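Kategorie: Werkstatt / Anschaffungen

Zweiarmiger Aufbau: was er gekostet hat und was als Nächstes kommt

Im Frühjahr hatte ich hier eine Kostenschätzung stehen, die inzwischen überholt ist. 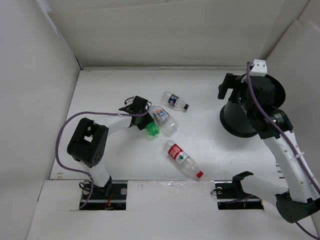
Die Schätzung lag bei 2.062 Euro für zwei Arme samt Netzteilen, Greifern und Einhausung. Abgerechnet sind jetzt 2.519 Euro. Die Differenz verteilt sich auf drei Posten, von denen ich zwei hätte kennen können.

Erstens die Leitungen. Ich hatte die mitgelieferten Kabel eingeplant. Sie sind für einen Arm ausgelegt, der frei auf der Tischplatte steht, und zu kurz, sobald man die Schleife am Gelenk so groß lässt, dass sie über den ganzen Schwenkbereich nicht spannt. Neue Leitungen, Stecker, Crimpkontakte und eine brauchbare Zange: 143 Euro. Die Zange ist der größte Einzelposten darin und bleibt mir erhalten.

Zweitens die Einhausung. Weiße Wände und ein weißer Boden klingen nach Baumarkt, und dort habe ich auch angefangen. Der erste Satz Platten hat sich verzogen. Der zweite kam als Zuschnitt von Skedwood, mit den Aussparungen für die Montageplatten in der vorderen Blende. Fracht kam extra, weil die Blende am Stück geliefert wurde. Wer das nachbaut, sollte sie teilen.

Drittens ein Ersatzmotor. Den hatte ich bewusst weggelassen, und im August stand der Aufbau deshalb elf Tage.

Aufgabe ist weiterhin das Greifen liegender Getränkeflaschen in verschiedenen Größen, dazu Kleinteile wie Deckel. Durchsichtiger Kunststoff auf weißem Grund ist für die Bilderkennung unangenehm, die bedruckten Etiketten helfen etwas. Für die Planung folgt daraus: Das Geld gehört eher in Kamera und Beleuchtung als in stärkere Antriebe. Leere Flaschen wiegen fast nichts.

Für die nächste Stufe liegen zwei Angebote vor. Flero bietet einen Greifer mit Kraftrückmeldung für 365 Euro an, Lieferzeit vier Wochen. Stavham will ein Paket aus Greifer und Steuerung verkaufen, nennt den Preis aber nur auf Anfrage und hat auf die Anfrage mit einem Prospekt geantwortet. Ich rechne mit Flero, vorerst für einen Arm. Beide gleichzeitig umzurüsten hieße, auch die Vergleichsbasis zu verlieren.

Die Steuersoftware läuft unter dem Arbeitsnamen Sultana weiter und kostet nur Zeit. Zeit führe ich in der Tabelle nicht auf. Ein Stundensatz würde die übrigen Zeilen unlesbar machen.

Für Verschleiß setze ich ab jetzt zehn Prozent der Anschaffung pro Jahr an, Kabelbinder und Greiferbacken eingeschlossen. Ob das reicht, weiß ich noch nicht — die Getriebe haben merklich Spiel bekommen, vor allem im Schultergelenk. Bestellt wird im Oktober, vorher messe ich das Spiel an beiden Armen nach.

Kontakt | Impressum | Nach oben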